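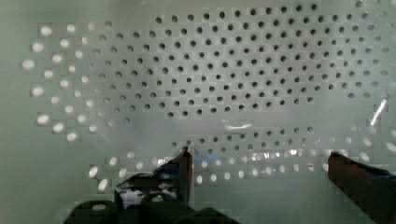 小さな丸穴が並ぶ淡い緑色のパネル

報道関係者各位

Henex株式会社
6月

「採点時間が減る」は本当か 作文フィードバック支援ソフト「Prasteo」の校内試行結果を公表
高校の課題文1,576本で検証、効果が確認できなかった項目も掲載

教育関連の調査とソフトウェア開発を行うHenex株式会社(以下、Henex)は、作文・小論文のフィードバック支援ソフト「Prasteo」(プラステオ)について、アリエタ学院高等部(Arrieta)の国語科と共同で実施した校内試行「Tasatura」の結果をまとめ、本日より報告書の配布を始めます。

教育向けソフトの発表では、「先生の負担を大幅に軽減」「生徒の書く力が飛躍的に向上」といった文言が並ぶのが通例です。当社もかつて似た表現を使っていました。しかし、その根拠を学校から尋ねられたとき、手元にあったのは利用者アンケートの好意的な自由記述だけでした。満足度が高いことと、採点が早く終わることは別の話です。生徒の文章が良くなったかどうかは、さらに別の話になります。今回の試行は、この三つを分けて調べるために行いました。

■ 試行の概要

対象としたのは、一学期間に提出された課題文1,576本です。内訳は読書感想文、意見文、要約の三種類で、いずれも通常の授業で出された課題をそのまま使いました。試行のために特別な題を用意すると、ソフトが得意な題に偏るおそれがあるためです。

課題文は二つの群に分けました。一方は教員が従来どおり赤ペンでコメントを書き、もう一方はPrasteoが下書きしたコメントを教員が確認し、修正してから返却しました。評点はどちらの群でも教員がつけています。Prasteoには評点を出す機能がなく、今後も搭載の予定はありません。

採点時間は、教員が自分で開始と終了を記録する方式をとりました。途中で電話が入った、会議に呼ばれた、といった中断は差し引いていますが、記録のつけ忘れもあり、つけ忘れのあった分は集計から外しました。この方式の精度には限界があり、報告書でも一章を割いて説明しています。

■ 採点時間は減ったか

結論から申し上げますと、課題の種類によって異なります。

要約課題では、一本あたりの所要時間が短くなりました。元の文章が決まっており、抜けている論点を指摘する作業が中心になるため、下書きがそのまま使える場合が多かったと考えられます。

意見文では、差がほとんど見られませんでした。下書きを読み、生徒の文章を読み、もう一度下書きに戻って直す、という往復が生じ、書く時間が減った分だけ読む時間が増えています。教員からは「他人のコメントを直すくらいなら最初から自分で書きたい」という感想が複数寄せられました。

読書感想文では、かえって時間が延びました。下書きの多くが「具体的な場面を挙げるとさらに良くなります」という趣旨の文で、すでに具体的な場面を挙げている生徒にも同じ助言が出ていたことが主な原因です。教員はそのたびに文を消し、書き直していました。

三種類を合算して平均を出せば、「採点時間を短縮」という見出しをつけることは可能です。当社はその数字を販売資料に使いません。要約課題を多く出す学校と感想文を多く出す学校では、結果が逆になるからです。

■ 生徒の文章は良くなったか

返却後に書き直しの機会を設けたところ、字数や段落の数など、形式に関する指摘への対応は両群とも進みました。一方、主張と根拠のつながりといった内容面では、Prasteoを使った群が優れているという結果は得られませんでした。劣っているという結果も出ていません。一学期で文章力の変化を測ろうとすること自体に無理があったのではないか、という指摘を国語科から受けており、当社としてもこれに反論する材料を持っていません。

なお、下書きを教員がほぼ無修正で返したコメントについては、生徒がどの程度読んだかも調べました。返却後の聞き取りでは、「みんな同じことを書かれていた」と答えた生徒がいました。友人同士で見せ合えばすぐに分かることで、コメントの文面が似通う問題は、時間の節約とは別に考える必要があります。

■ 提出の遅れには効かない

導入を検討する学校から最も多く受ける質問のひとつに、「これで提出の遅れも減りますか」というものがあります。減りません。試行期間中、期限後に出された課題文は両群に同じように存在しました。返却が早まれば次の課題も早く出るだろう、という期待は理解できますが、今回の記録からそれを裏づけるものは見つかっていません。

遅れて届いた課題文は、まとめて処理するという前提を崩すため、ソフトを使う側にとっても手間になります。学期末に集中して届いた分については、教員が下書きを待たずに自分でコメントを書いて返した例が多く見られました。現場の判断としてはもっともで、設計上の想定が甘かったと受け止めています。

■ Prasteoの変更点

試行の結果を受け、次の変更を行いました。

・読書感想文向けの下書き機能を初期設定で停止しました。必要な学校は設定画面から有効にできますが、有効にする際に今回の試行結果の要約が表示されます。

・ひとつの学級で同じ趣旨のコメントが重なった場合、返却前に教員へ通知する機能を加えました。

・下書きを無修正で一括返却するボタンを廃止しました。営業部門からは残してほしいという要望がありましたが、このボタンがあるかぎり、忙しい週には押されることになります。

・一本ずつの追加読み込みに対応しました。遅れて提出された課題文も、学級全体の処理をやり直さずに扱えます。

■ 提供条件

変更後のPrasteoは、学校単位での契約となります。料金は生徒一人あたり年額300円(税別)です。初回の契約に限り、3か月間は無料で利用でき、その間に使用を中止した場合の費用は発生しません。無料期間が終わっても自動では有償契約に移行しません。継続する場合は、学校から改めてお申し込みいただきます。

手書きの課題文は、読み取った画像から文字に起こして扱います。筆圧の弱い鉛筆書きや、消し跡の多い答案では誤読が起こります。誤読した文に対してもっともらしい助言がつくことがあり、これは誤読そのものより見つけにくい不具合です。手書き中心の学校には、無料期間中に必ず実際の答案で確かめるようお願いしています。

生徒の課題文は、下書きの作成以外の目的には使用しません。保存期間は学校が設定し、期間を過ぎたものは削除されます。

■ 報告書について

試行「Tasatura」の報告書は全70ページです。課題の種類別の集計、採点時間の記録方法、集計から除外した課題文の扱い、教員と生徒への聞き取りの要旨を収録しています。聞き取りには当社にとって都合の悪い意見も含まれますが、個人が特定されるおそれのある箇所を除き、削っていません。

報告書はPDF形式で、学校関係者、報道関係者のほか、どなたでも無償で入手できます。引用の際に当社の許可は必要ありません。ただし、要約課題の結果だけを取り出して「採点時間が減る」と紹介することはお控えください。代理店各社にも同じ内容を文書で通知しています。

■ 今回の試行で分からないこと

一校のみの結果であり、学級の規模や課題の出し方が異なる学校にそのまま当てはめることはできません。参加した教員は、ソフトの利用に同意した方々です。関心のない教員、反対の教員が使った場合にどうなるかは調べていません。また、試行の費用は当社が負担しており、利害関係のない第三者による検証にはあたりません。

アリエタ学院高等部では、次の学期は要約課題に限ってPrasteoの利用を続け、意見文と読書感想文は従来の方法に戻します。この範囲の縮小は国語科の判断によるもので、当社も妥当と考えています。次回の試行では、教員による所要時間の自己記録を見直し、内容面の評価には他校の教員に加わっていただくことを検討しています。実施校は未定です。

■ 会社概要

社名:Henex株式会社
事業内容:教育分野の調査、学校向けソフトウェアの開発および販売
主な製品:Prasteo(作文・小論文フィードバック支援)

■ 本件に関するお問い合わせ

Henex株式会社 広報担当
報告書の請求、取材のお申し込みは、当社ウェブサイトのお問い合わせフォームより承ります。導入のご相談は営業窓口へお回ししますので、フォームの用件欄で「導入」をお選びください。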